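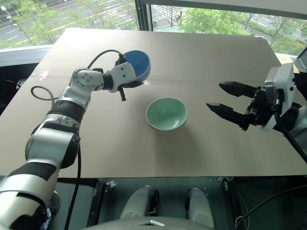 Session 4: Where do the docks go?

Hi all, these are my notes from the bike share session, tidied up a bit for anyone who missed it (and for those of you who were busy eating). Last time we did fares. Now we get to the fun part – putting docks on a map!

The town we're using all term is Trarley. It has 290 bikes and a river down the middle with 2 bridges, and that river causes most of the trouble. In the morning everybody rides downhill to the station, so by 8:30 the station docks are full and the ones up in Metirura are bare. A van then has to haul bikes back up the hill, and vans cost money. Keep that van in mind for the homework.
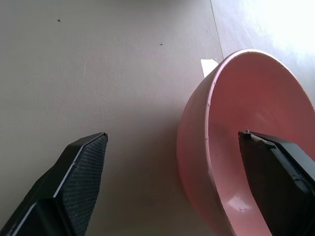 A pink bowl on a flat beige surface.

Spacing comes next. For the center of town, start with a dock every 200 meters and see how it feels. People will walk a couple of minutes to a bike but they really don't like walking much longer, especially in December. Farther out you can stretch it, as long as each dock sits near something people want to get to – a school, a clinic, a big store.
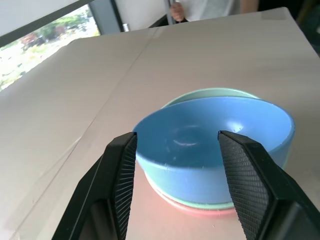 Raghda Awwad asked a great question in class: why not just build one huge dock at the station and be done with it? Well, you could, but then you've got one huge crowd at 8:30 too, all trying to park in the same spot. I'd split it, with one on each side of the tracks. Ayman Salameh wanted a third by the Kneževič bakery, and I have to say I like that a lot (it's on the flat, and it's busy all day).

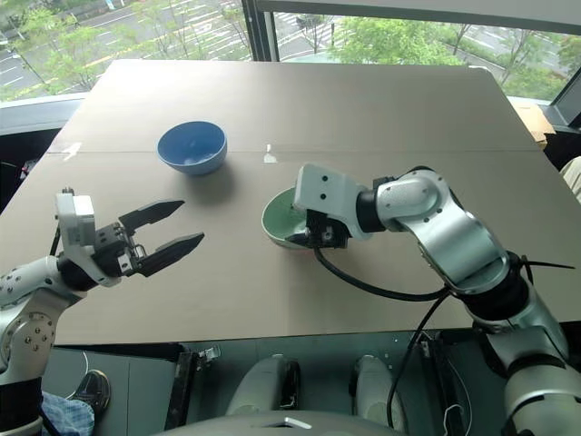

How many docking points does a town need for its bikes?
More than it has bikes, or riders end up circling around looking for an empty one. I like to start at two points per bike and trim from there.

Homework: take the Prirar sheet, which lists 152 morning trips, and mark where you'd put your first five docks. Pencil, please! Bring it next time and we'll swap maps.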